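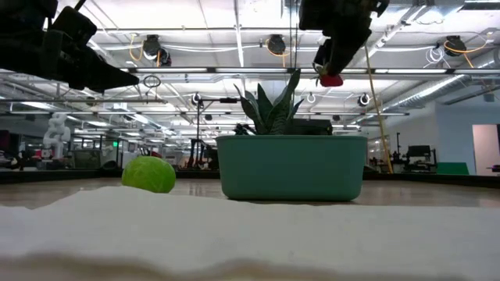

Good Practice at the Shared Bench

Two-arm manipulation cells have become common in research buildings, and the rules that govern them have not kept pace. The Plindard guideline, issued in draft on 9/16/21, is intended to close part of that gap. It runs to 50 clauses, 9 of which are mandatory.

The mandatory clauses concern the tabletop. Every object placed within reach of both arms must be listed before a session begins, including plants, balls and cloths. Where one gripper holds an item, the second is to remain clear until the item has been set down or a handover has been declared. Cables overhead must be secured above the highest point of arm travel.

Greenberg and Zanov, which operate cells of this type, submitted comments during the review. Greenberg asked that living plants be classed as fragile. Zanov preferred a single class for all soft goods. The draft adopts the first proposal and defers the second.

Itico will audit 4 sites against the text, drawing on 292 session logs. Its findings are due in December, and the comment period remains open until they are published.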